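Colored plates for sorting produce, worth it or not?

macarena_u
My sister sent me a link to the Kukus plate set, the one where every plate is a different color, and says it fixed her kitchen. The idea is one kind of fruit or vegetable per color, left out on the table so the family eats it before it goes bad. I have my doubts. It's 11 dollars a plate plus shipping. Has anyone kept this up for more than a week?

HugoIglesias
A bowl does the same job. People have been putting fruit in bowls for a while now.

chiyo_i
A bowl does not do the same job. Whatever is on the bottom of the bowl gets forgotten and goes soft. On flat plates you see everything. I've done it since October and I throw out a lot less.

HugoIglesias
Less than what? Did you weigh it before?

chiyo_i
No Hugo, I did not weigh my garbage.

HugoIglesias
Then you bought plates and you feel good about them. Fine, but say that.

Florencio B.
I'm with Hugo on the price and with Chiyo on the bowl. My set is from Mondon, not Kukus, and I can't tell the two apart except the Kukus box is nicer. What bugs me is the table space. Five plates out and there's no room to eat. Also they don't stack with food on them, obviously, so every dinner starts with moving plates to the counter and back.

macarena_u
That was my worry. We have a small table. Do the colors matter at all or could I use the white ones I own?

Florencio B.
My kids learned red fruit goes on pink in one afternoon. Whether they'd have learned it with white plates, who knows.

aurelien.p
They would. The color thing is marketing. Carretero had a line like this years ago and it ended up in the clearance bin.

chiyo_i
Mine, before anyone says it must look like a daycare:

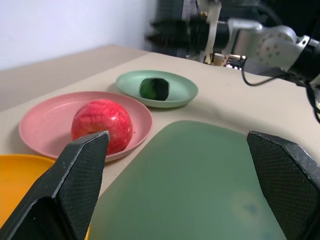
I like how it looks and I'm the one who has to look at it. Apple on the pink, something green on the mint. The big sage one I use for whatever came home on Thursday.

HugoIglesias
One apple per plate is a lot of dishwashing per apple.

chiyo_i
They get wiped.

aurelien.p
There are crumbs on the pink one.

chiyo_i
Thank you, Aurélien.

macarena_u
OK, I'm going to try it with my white plates for two weeks and not buy anything. If the pears still rot I'll come back and complain.

Florencio B.
Keep the pears away from the apples whatever you do. That part has nothing to do with plates.

199 views · 11 comments · 3 shares

Related threads
Arance fruit stand, wobbly or is it me?
Do you wash apples before they go on the table?
Plates that chip after a month
Small table, big family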